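Home | About | Programs | Meetings | Contact

Fairweather Community Health Board
Minutes of the Regular Meeting, October
Posted by the Office of the Secretary

This site uses cookies to improve your visit. Accept | Settings

1. Opening
The Chair called the meeting to order at 6:30 p.m. A quorum was present. The minutes of the previous meeting were approved with one correction to the spelling of Grastska Street.

2. Hydration and Heat Safety Program
The program lead presented the results of the summer program. Two talks were held at the Zallham Senior Center, and 219 residents attended. Of these, 67 asked to receive the printed guide on drinking enough water in hot weather. Members noted that the guide does not mention people who take water pills or who have been told to limit fluids. The lead agreed to add a paragraph advising those residents to speak with their doctor or pharmacist before changing how much they drink.

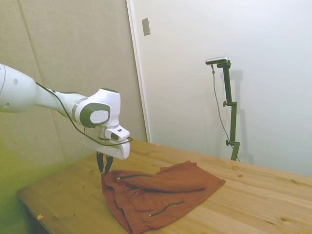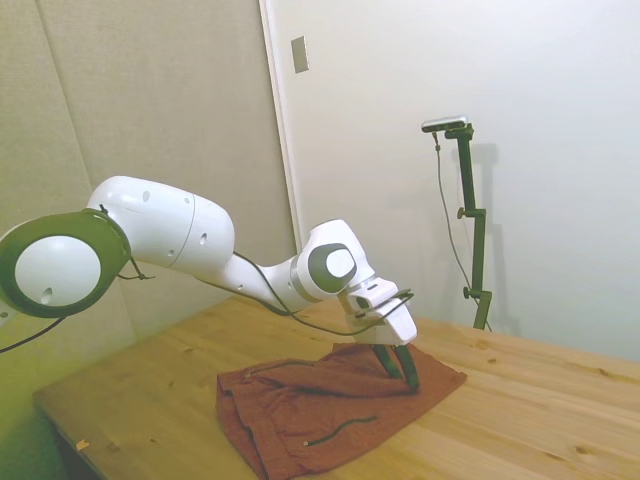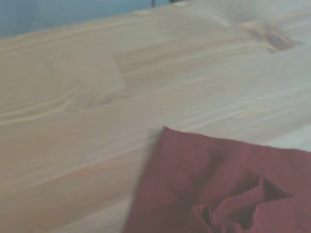 A member asked whether the guide should give a single daily amount for all adults. After discussion, the Board agreed that it should not. Needs differ with age, activity, and health, and the guide will instead describe common signs of dehydration — dark urine, dizziness, dry mouth — and when to seek help.

Motion: to approve a second printing of 2000 copies, subject to the changes above. Moved, seconded, and carried. One member abstained.

3. Water Fountain Repairs
Mukico has submitted its quote for the fountains at the Grastska Street clinic. The quote does not include the bottle filler on the lower level. Staff will request a revised quote. The matter was held over.

4. Public Comment
One resident asked that the talks be offered in the evening. A second resident asked for large-print copies of the guide. Both requests were referred to staff.

5. Other Business
The comment period on the winter walking program will stay open for 30 days. Written comments may be left at the front desk of the Zallham Senior Center.

6. Adjournment
There being no further business, the meeting was adjourned at 7:50 p.m.

Sign up for the Board newsletter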